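Pre-purchase check: gripper, simulated cell
Site: Dedholm
Checked by: Macarena Bravo

Finger opening: OK
Grip surface: OK, ridged type preferred
Flat items on tile: OPEN. Ask Ritura for thin-edge fingers, 2 sets at 145 each
Floor lighting in model: OK
Budget line (1,000): needs sign-off from R. Dvorak before April

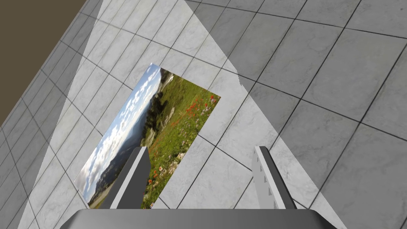
Item 3, landscape card on floor tiles, fingers apart.

Comment: hold the order until item 3 is closed. Spares quote still to come.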